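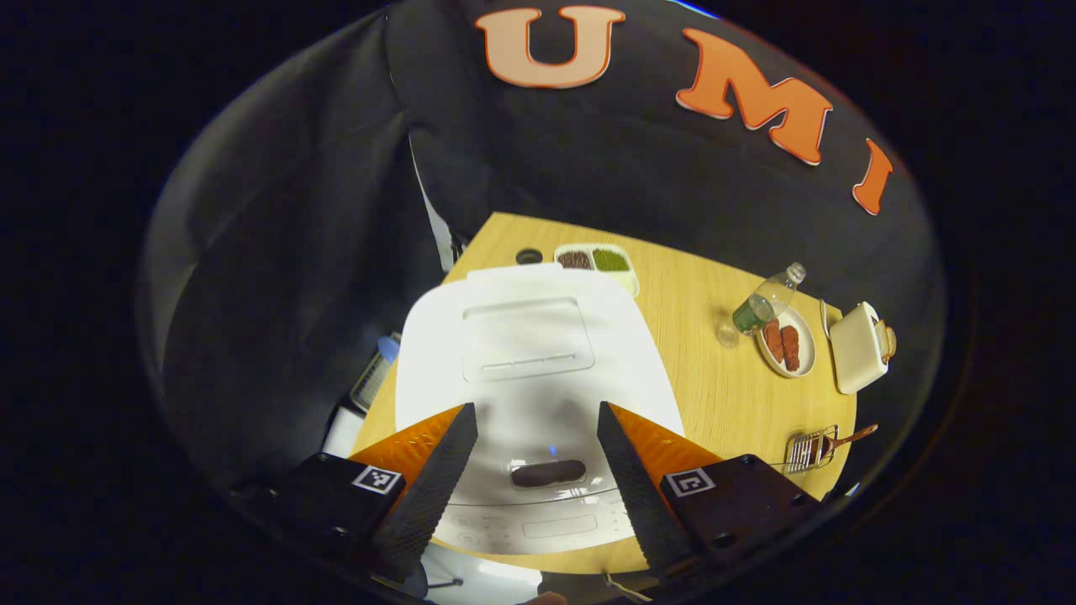

White rice cooker, round table.

Inenham Appliance Lending Project
Progress report to the Utetti Fund
16/04/2018

1. Where things stand

The project lends small electric cooking appliances to households in Inenham and Pindenness that now do most of their cooking on a gas range or an old electric coil stove. The claim in our original proposal was that families would use less energy and keep using the appliances once the loan ended. At the halfway point we can support the first claim weakly. On the second we have almost nothing.

We have signed up 292 households, which is on target. Signing up was never the hard part. People like a free loan, and the line at the Pindenness library on opening day told us very little about what would happen in their kitchens afterward.

Of those households, 65 have sent back a complete cooking diary and two utility bills. That is the group on which every savings figure in this report rests. We would ask the Fund to keep that in mind when the figures are repeated elsewhere, as they tend to be.

2. What the diaries say

Households that returned diaries cooked on the borrowed appliance most days in the first two weeks. After that the entries thin out. Either people cooked with it less or they got tired of writing it down, and the diary can't tell us which. The diary form was copied from an earlier scheme run by Yagi, and it asks for the start and stop time of every meal. We doubt that anyone with small children fills that in at the stove. Several diaries are in one color of ink from first page to last, with every dinner beginning on the hour.

The bills are better evidence but come with their own trouble. The loan period ran from winter into spring, so nearly everyone's bill would have gone down anyway. We compared with the same months a year earlier where we could get them. The drop was still there, but a good deal smaller than the one in our January summary, and that summary should no longer be used.

3. Loans and returns

Some 24 appliances are overdue. Most are probably in daily use, which we could call a success if we were in the mood. For now they are listed as overdue. Two came back with damaged cords and have been taken out of the lending stock.

The Pindenness desk keeps its loan records on paper cards and Inenham keeps them in a spreadsheet. Model names are written differently in the two places, and matching them took most of a week in March. We have now settled on one list, and both desks use it. 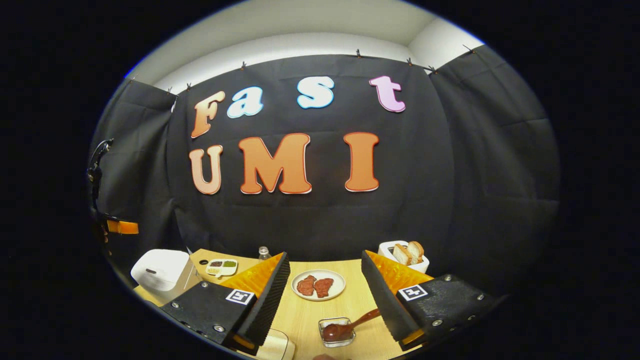 Xolani Van der Merwe read a draft of this report and thinks it undersells the work: families who had never cooked anything without a burner are doing it now, and a diary was always going to be a poor way to catch that. Fair enough, as far as it goes. But the Fund paid for evidence of lower energy use, and a change of habit that we can't measure is hard to put a dollar value on.

4. Money

Spending is within budget. We have $2397 left in the line for outreach, mainly leaflets and newspaper notices. We don't recommend spending it on more of either. When new borrowers were asked how they had heard of the project, the leaflet hardly came up — neighbors and the library desk did. We request permission to move the balance to follow-up visits.

5. Second half

We propose the following changes.

Stop taking new sign-ups once the current waiting list is cleared.

Replace the diary with one short phone call every two weeks, using the same four questions each time.

Ask for the previous year's bills at the start of the loan. Asking at the end has mostly produced apologies.

Visit a set of households that never sent anything back. They are the majority, and a project that hears only from its keenest borrowers will always look good. We expect the average saving to fall when they are included.

Yagi has offered to share its own results from a similar scheme. We have asked for the raw figures along with the brochure and so far have the brochure.

The next report is due in July. Whether it will contain a savings figure we'd be willing to defend depends on the visits, and those can't begin until the budget change in section 4 is approved.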